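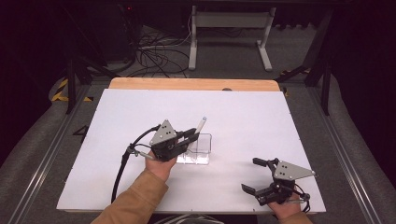
1. Long thread coming, so get yourselves a coffee. Last January I decided Zirkanthorpe needed a paper walking map. Lots of you have asked how it's made and what it costs in time and patience, so I'm putting it all in one place.

2. The walk came first. It's 7 miles from the old depot in Zirkanthorpe over to Stultton, mostly along the creek, with one steep bit past the Bramwell orchard that I still complain about every single time. I walked it in rain boots, in sneakers, and once with a head cold (don't).

3. Write your directions while you're standing on the trail! I did my first version at the kitchen table and had people turning left at a gate that swings right. "Left at the gate" was clear as day to me and useless to my sister, who ended up in a bean field and called me from it.

4. Drawing the map took most of the spring. I used tracing paper over the county map, then threw out nearly everything that wasn't a turn, a bench, a bathroom or a place to get pie. The creek is wider than it should be because I like drawing creeks.

5. Hayley Greenwood proofread the whole thing for me, bless her, and found "publick" and two different spellings of Stultton on the same fold. If you have a friend who reads cereal boxes for typos, be very nice to that friend.

6. Paper! Go heavier than you think. My first batch of 200 was on thin stock and it turned to tissue in a damp pocket. The second run was 4,000, which sounds wild, but the price per copy dropped so much that I took a deep breath and said yes.

7. Now for getting them into people's hands. Loose stacks on a counter slide around and get coffee on them. A clear acrylic holder with a front that dips down in the middle lets folks see the cover and pull one out without dragging the rest along. Keep a marker handy too, for all the little signs you'll end up writing.
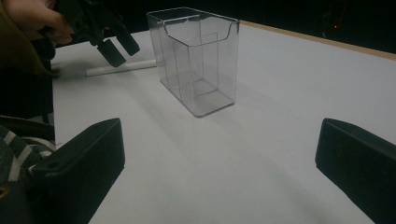
8. Ask before you leave maps anywhere, and go back to refill them yourself. The diner in Stultton went through 100 in no time, and I only know that because I stopped in for pie and got to chatting at the register.

9. For next year I'd like a shorter loop for strollers and slow dogs, and a bigger typeface, as my own eyes have started asking for one. If you know a flat path near Bramwell with some shade, please tell me in the replies. I'll bring the rain boots.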